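Chapter 4
Choosing a School: What Families Look For, and What They Find

When Hanna Demchenko moved her two children from Bruneck to the coastal town of Skastow, she did what most careful parents do. She drew up a list. It had the fees on it, and the length of the bus ride, and whether the younger one could keep up her cello, and by the time she had finished it ran over both sides of the page. Then she visited Ondum College on a wet morning in March, watched a teacher kneel down in a corridor to help a small boy with his zipper, and more or less forgot the list altogether.

I have told that story to a good many student teachers over the years, and I always enjoy the argument that follows. Half the room thinks Hanna was wise and the other half thinks she was careless (and there is usually one person at the back who wants to know what the fees were). This chapter doesn't try to settle the matter. It asks you to look closely at how families choose between schools, what they are told along the way, and how well the things they are shown on a tour match up with the things their children will live with every day.

Much of what we know about the Skastow families comes from a survey carried out across the district, which drew 3862 replies. Parents were asked to name whatever had mattered most to them in the end. Many wrote at length, and quite a few changed their minds partway down the page, which made the coding slow work but very pleasant reading.

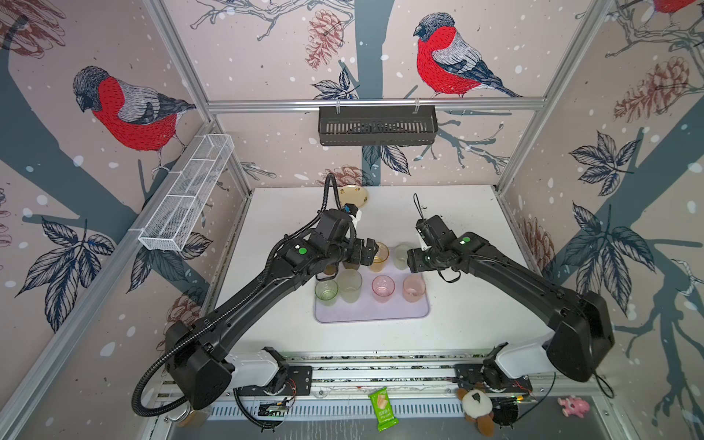 What stands out in the replies is how often a parent began with something that could be measured and finished with something that couldn't. A father at Nava Primary wrote a full paragraph on reading scores before adding, almost as an afterthought, that the office staff had remembered his daughter's name on her second visit. Another family praised the new library and then admitted they had enrolled on the strength of a neighbour's good word over the fence. We'll come back to neighbours in the second half of the chapter, as they turn up far more often than any prospectus does.

You should also keep in mind the families who don't get much of a choice. In the outlying parts of the district there may be a single school within reach, and the nearest other one can be 22 kilometres off along a road that floods. For those parents the question is a different one – how to make the most of the school they have – and it deserves the same patience and attention from us.

Before you read on, take a few minutes to write down how your own school was chosen, and who did the choosing. If you don't know, ask someone at home. Keep your notes handy, as you'll need them for the discussion at the end of Section 2.

Key terms in this chapter: catchment, enrolment, open day, prospectus, school culture, word of mouth

4.1 The open day

Most schools put a great deal of care into their open days, and so they should. It is often the only time a family will walk through the classrooms before signing a form.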